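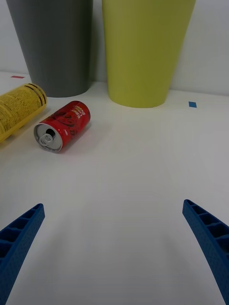
Grurkex is a political news and commentary site. We cover Congress, the White House, state capitols and the media that report on them. The site has been online since 2009 and is owned by the people who work on it.

## What we publish

Most of what you will find here is short. A typical post runs a few paragraphs, links to the transcript, clip or filing it is based on, and says what is new in it. We also run longer pieces on tax policy, election law and campaign money, usually one or two a week.

Posts marked "Opinion" are the view of the writer. The site does not endorse candidates and has not done so in any election. Our writers disagree with each other, sometimes on the same day and on the same page, and we leave both pieces up.

We do not publish anonymous columns. News stories may quote unnamed sources, but an editor has to know who the source is before the story goes up.

## Who we are

The editor is Slavica Omerović. She covered county government and school boards for a daily paper before starting the site, and she still edits most of what goes on the front page before noon. The full-time staff is 4 people. The rest of our work comes from 37 contributors in different parts of the country, most of whom have other jobs – lawyers, teachers, retired reporters, two former legislative aides.

Contributors are paid by the piece. The rate is the same for everyone and does not change with traffic.
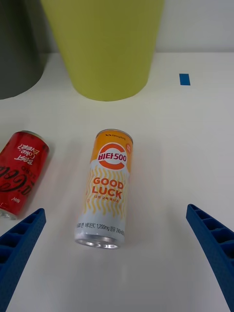
*Cans and containers on a white tabletop.*

## How we are paid for

Grurkex has three sources of income: display advertising, reader memberships and a small syndication agreement. Advertising is sold by an outside agency, Charvát, and the editors do not see the bookings ahead of time. Political campaigns and party groups may buy ads on the site. Those ads carry a label with the name of the buyer, and they do not run next to stories about that buyer.

We have 562 paying members. Membership does not unlock anything, and every story is free to read. Members get a weekly email called Skasine, which collects votes, hearing dates and court rulings that did not get much attention elsewhere. Back issues are opened to all readers after a month.

We do not accept money from parties, political action committees or elected officials in any form other than labeled advertising.

## Corrections

If we get a fact wrong, we fix it in the story and add a note at the bottom saying what was changed. We do not delete stories. Headlines are sometimes rewritten after publication for length or clarity. If the first headline was wrong, the note says that too.

Requests for a correction should include the link and the sentence you are writing about. They are read by an editor, and most are answered within two working days. 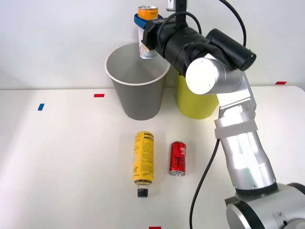 Complaints about tone or fairness go to the same address. We read them but do not answer all of them, especially during primaries.

## Comments

Comments are open on most stories for one week. You need a registered account. We remove threats, home addresses, slurs and copied text longer than 3,000 characters. Moderation is done by staff during the day, so a comment left late at night may not appear until morning. An account that has been closed can be appealed once.

## Writing for us

We take pitches all year, but September is the best time to send one, when we plan coverage for the fall elections. Send two or three sentences on what you want to write, what documents or interviews you have, and any job, donation or family tie that a reader would want to know about. Please do not send finished articles.

We have little room for pieces on the presidential race. Statehouse coverage is always wanted, and so is anything on redistricting, ballot measures or municipal bonds.

## Reprints

Local papers and nonprofit sites may reprint news stories at no charge if they keep the byline and link to the original. Opinion pieces belong to their authors, and we will pass on your request. Commercial syndication is handled by Arneck.

This page was last updated May 13, 2018.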